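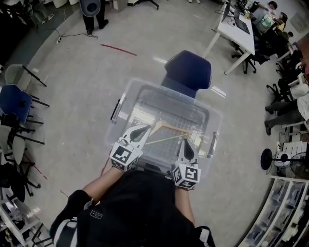 Jiltulura, 8/22/24

The balm came in a tin the size of a jam lid and cost more than my shoes. "For skin that remembers," said the card. I have no idea what mine was meant to remember. I put it on my elbows for three weeks and they stayed elbows, perhaps a little shinier.

Biltance is one of a crop of small skincare firms selling plant butters and cold-pressed oils on the strength of what customers say about them. Its best seller, a marula and beeswax balm called Gitari, has 73 reviews on the firm's own site. I read all of them over two evenings. Seventy or so are glowing. The rest are about postage.

Eczema gone in days. A scar from childhood, faded. One buyer's husband stopped snoring, which I read several times in case I had misunderstood where the balm went.

Khanyisile Magagula, who founded the firm and still answers its emails, was perfectly friendly when I asked whether she checked any of it. "We don't edit what people send us," she said. Did she publish everything? She thought about that. "We publish what's useful to other customers." I asked for an example of a review that hadn't been useful and she said she would look one out. I'm still waiting.

I don't think she is lying to anyone. She makes a decent, greasy, pleasant-smelling balm, and dry skin does feel better with grease on it. Petroleum jelly from the supermarket does the same job for the price of a sandwich. What bothers me is the distance between that modest fact and the page it is sold from, where a lip balm starts to sound like a hospital.

Refilwe Fourie worked on a skin clinic's front desk before she began writing about cosmetics, and she has less patience than I do. "Eczema comes and goes," she told me. "People buy a cream when it's at its worst. So of course it gets better afterwards, it was going to. Then they write in and thank the cream." The people whose skin got worse, she said, tend to throw the tin in a drawer and say nothing.

She also dislikes the word "natural", and got quite loud about it in the café. Plenty of people react to essential oils. Gitari has lavender and sweet orange in it, both listed on the underside of the tin in type I needed my reading glasses for.

Not every buyer agrees with us. Flor Taipe has used the balm since last December and let me quote her review, the longest on the site. She swears her hands no longer crack in winter. She had also, she mentioned later, bought a dishwasher that month. "But it's the balm," she said. "I can tell."

Shivam Pandey sells soap and a rival balm from a market stall in Dlamini and has no reviews page at all. He makes batches in his kitchen and tells customers it will stop their heels catching on the sheets. Sales are slow. He has been advised to gather some stories and keeps putting it off. "They'd ring me up and say it cured their knee," he said. "What would I do with that?"

I bought a bar of his soap. It gets my hands clean. The Gitari tin is by the back door now, and I use what's left on a pair of boots, which have come up very nicely. I haven't written to Biltance about it, although I expect they would print it.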